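Hallon announce second album and August tour

For immediate release
01/05/2023

Four-piece band Hallon will release their second album, Slow Ferry, this August on Kudus Records. The label also confirmed a run of 11 live dates across the UK and Ireland, ending with the band's largest headline show so far, at Driltton Hall.

The album has 11 songs and was recorded over the winter in two blocks, the first at a residential studio and the second at the band's own rehearsal space. It will be issued on vinyl, CD and cassette, and on all the usual streaming services. A first single, Weighbridge, is out today.

Hallon formed as a duo playing keyboards and drum machine, and became a four-piece shortly before the recording of their debut. That album was made quickly and mostly live. Slow Ferry was put together more gradually, with several songs started, dropped and picked up again months later. Two of them, Oxbow and The Long Counter, have been played at concerts since last summer in earlier versions. Listeners who know them from those shows will notice that Oxbow has lost its opening verse and that The Long Counter now ends with a brass part.

In a joint statement, the band said: "We had more time than on the first record and we used all of it. Some songs went through five or six versions. Weighbridge was the last one we wrote and the first one everybody agreed on, so it seemed right to put it out before the others."

The single is backed with a non-album track, Paper Round, which was recorded during the same sessions. Both are available to stream and download now. A seven-inch edition will follow in limited numbers and will be sold through the Kudus online shop and at the concerts. It will not be repressed.

The vinyl edition of the album comes in a gatefold sleeve with printed lyrics. A coloured pressing will be sold by independent record shops, and a list of the shops taking part will be posted on the label's website nearer the time. Customers who order any physical format direct from Kudus before release will receive a download of a live session recorded earlier this year. The session has five songs, three of them from the new album. 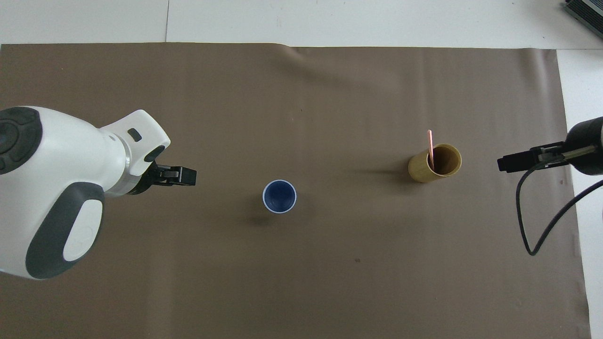 Brown paper mat on a white tabletop.

Touring

The tour is promoted by Kahsay Live, which has worked with Hallon since their first support dates. It opens at the beginning of August with a run of smaller rooms in the north of England and Scotland, then moves to Belfast and Dublin before returning for dates in Wales, the Midlands and the south. The full list of venues is available from the Kahsay Live website.

The closing night at Driltton Hall will be a standing show with seating in the balcony. The hall holds 3663 for concerts. Hallon last played in the town as a support act, in the smaller upstairs room of the same building. For this date only, the band will be joined on stage by the brass players who appear on the album.

Tickets for Driltton Hall are £30 before booking fees. Prices for the other dates vary by venue and are shown at the point of sale. Customers may buy up to four tickets per show. Access tickets, including wheelchair spaces and free companion tickets, should be booked direct with each venue's box office.

Subscribers to the Hallon mailing list will be sent a presale code by email. The presale is limited to a portion of the tickets for each show, and a code does not guarantee a place. Anyone who joined the list before today's announcement will be sent a code automatically. General sale opens once the presale has closed, and the times for both are given on the ticket pages.

Age limits are set by the venues. Most of the shows admit under-16s with an adult, though three are restricted to over-18s because of local licensing. Customers are asked to check before booking, as tickets cannot be refunded on grounds of age.

Resale will be handled only through the official exchange run by Kahsay Live, where tickets can be passed on at face value or less. Tickets found to have been listed elsewhere above face value may be cancelled.

Support on all dates comes from acts on the Kudus roster and from local artists. The label is inviting solo performers and bands to apply for the opening slot at their nearest show. Applicants should send links to no more than three songs, along with a short note saying where they are based and how many people are in the act. All opening acts will be paid and will have a soundcheck. Applications are open until the end of this month and those chosen will be contacted directly.

A spokesperson for Kudus Records said: "Hallon have built their audience by playing regularly, and this tour takes them back to several towns where they have already done well. Driltton is a step up in size. Demand for their last two shows in the area was well beyond what the rooms could hold, and we think the time is right."

A second single will be released in the weeks before the album. The title has not yet been announced. The band will also play a small number of in-store performances in the week of release, with entry included in the price of an album bought from the shop concerned. Details of these will come from the shops themselves.

Album track listing

1. Weighbridge
2. Oxbow
3. Half Board
4. Telling the Bees
5. Slow Ferry
6. Northern Line Extension
7. The Long Counter
8. Sandpit
9. Borrowed Coat
10. Every Other Lamp
11. Home by the Back Road

Notes to editors

Kudus Records is an independent label releasing guitar, electronic and folk music. Hallon's debut album remains available on the label in all formats.

Advance streams of Slow Ferry are available to reviewers on request. Please state the publication or programme and the intended date of the review. Physical copies are limited and will be sent out once manufacturing is complete.

Interview requests for the band should be sent to the Kudus press office. Requests for photo and review passes for the live dates should go to Kahsay Live, naming the show required. Photographers will be admitted for the first 3 songs of the set, without flash.

ENDS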